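Segunda-feira, 30 de agosto de 2021

Capítulo 14 fechado. Finalmente!! Três semanas presa na mesma cena, a Resham parada à porta da biblioteca sem entrar. Entrou ontem às duas da manhã. Fica pra revisão saber se entrou bem.

Números, pra quem gosta: 182 páginas, 62 delas reescritas do zero. O Stepan Savchuk leu a primeira parte e devolveu tudo riscado. Diz que o prólogo é longo demais. Tem razão, claro. Cortei o sonho do avô, cortei a tempestade, ficou só a carta. Doeu um bocado, gostava da tempestade.
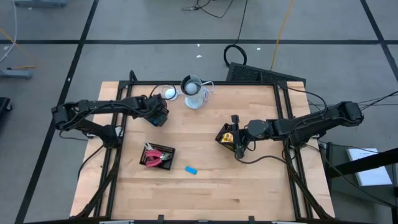 Quando sai o segundo volume?
Em setembro mando o manuscrito pra revisora, o lançamento depende dela e ainda não há data.

Outra coisa, mudei o nome da cidade. Era Kubiak, agora é Witeo. Kubiak passa a ser o apelido da família do faroleiro, que precisava de um e andava há dez capítulos a ser só "o faroleiro". Se apanharem um Kubiak no sítio errado avisem, fiz substituir tudo no ficheiro e aquilo deu asneira em pelo menos dois diálogos.

O mapa continua por fazer. Já sei onde fica o rio, não sei onde fica a ponte, e no capítulo 9 eles atravessam a ponte duas vezes no mesmo sentido. Pois. Tenho de resolver isso antes de mandar seja o que for.

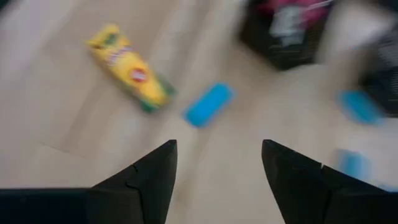 Tudo espalhado pelo chão.

Leituras: quase nada este mês. Reli o princípio de um policial velho, larguei. Comecei uns contos de fantasmas, vou em roughly metade, perdão, mais ou menos metade (ando a ler em inglês e nota-se). O terceiro conto é muito bom, aquele da irmã que responde às cartas erradas.

Ah e obrigada pelos comentarios no post do excerto. Ainda não respondi a todos. Vou responder. A quem perguntou se o Predent morre: não digo.

Vou dormir, amanhã capítulo 15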